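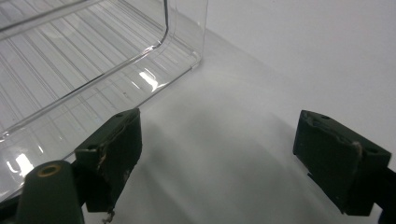
*Page last changed: Jan 22, 2023*

## About the Fraser Chamber Music School

The Fraser Chamber Music School of Ondville offers instruction in strings, woodwinds and composition to 85 students. Its director is Maëlle Penner. Tanner Sawatzky leads the Barnetti Ensemble, which performs new work by students each May.

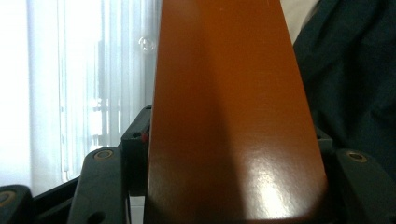 *Varnished finish, close view*

Lessons last 40 minutes. Students in the upper division also attend ensemble rehearsal and may apply to record with the Pristalier Quartet, in residence at the school.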